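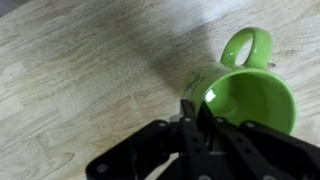 Lime-green mug, on its side on a wooden surface.

Bring your own cup, they say
A sceptic's look at the Lukville reusable cup scheme
By Ekaette Amadi

By now most of you will have had the flyer from Luna under your door. Luna is the cup-lending outfit that wants to set up on Morin Street in April, and the flyer has a great deal of turquoise on it and very few figures. The idea is that you pay a deposit, take your coffee away in one of their lidded cups, and drop the cup in a return bin at any café that has signed up. The cups are collected, washed at a depot and sent out again. Landfill saved, everyone happy.

I went along to the information night on Wednesday wanting to like it. I've carried my own cup for years and I grumble at people who don't. I came home less sure than when I left.

The deposit is $3. That seems fair until you think about what a decent cup costs to replace, and about how many of us would lose $3 without noticing. Luna's man on the night said their return rate in other towns was "very strong". I asked what very strong meant. He said it varied by site. I asked for the worst site and he said he'd get back to me, and as this newsletter goes out he hasn't.

He did have one number he was fond of, and it was on the screen for most of the talk: 1580 cups "kept in circulation" over the trial in Flidotari. It sounds like a lot. But cups in circulation could mean cups being used every morning, or it could mean cups sitting in the back of somebody's car. If a library told you how many books were out and wouldn't tell you how many were overdue, you'd want to ask a second question.

Then there's the washing. The depot is a fair drive from here, on the far side of the highway, and the van would come 2 days a week. So a cup gets used for ten minutes, waits in a bin with milk in the bottom, rides out to be washed and rides back. I'm willing to be told this still beats a paper cup with a plastic lining. It may well. I'd like to be told by someone who isn't selling the cups, though, and I'd like the van included in the sums.

Kauko Keskinen from the hardware shop asked who pays if a café pulls out partway through the year. The answer was a long one and I took notes, and having read the notes again I still can't tell you. Cafés sign for 9 months. After that there's a "partnership review". The two owners I spoke to afterwards hadn't been shown the agreement, only a summary of it, and one of them had understood the bins were free when there's a monthly fee after the first quarter.

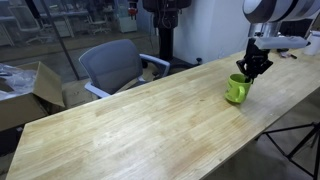
My bigger quarrel is with the starting point. The whole scheme takes it as given that we must be walking down the street with a hot drink. Must we? Every café on Morin Street has a cupboard full of crockery and a dishwasher that runs all day regardless. Sitting down for ten minutes costs nothing, needs no deposit and requires no van. And for those who really do have a bus to catch, a cup from home does the same job, and most of us own more of those than we could use in a week – go and look in your kitchen if you doubt me.

I put this to the meeting and was told that "behaviour change is hard". I don't doubt it. But returning a cup to a bin is also behaviour, and so is downloading the app, and I forgot to mention there's an app. If you don't have a smartphone you can ask for a card, which you collect in person from the depot. Several of our older members laughed out loud at that one.

In fairness, a few things were in its favour. The lids seem to fit. The young woman who did the second half of the talk answered what she could and said so when she couldn't, and I'd rather have had her for the whole evening. And the council is putting in very little money in the first year, so if it flops we aren't much worse off. What happens to the leftover cups in that case was another one for getting back to me about.

Before anyone signs up I'd want the return rate from every town, including the poor ones, and the full café agreement where we can all read it. I'd also like to see a month of simply trying a discount for people who bring their own. Two of the cafés already take 50 cents off and don't advertise it, for reasons I can't work out. Ask at the counter.

Luna is taking comments until the end of the month. There's a form on their site or you can write to the council, and I'd suggest doing the second, as the form only lets you pick a smiley face. If you've lived in a town that had one of these schemes I'd like to hear how it went, good or bad. Leave a note for me at the front desk.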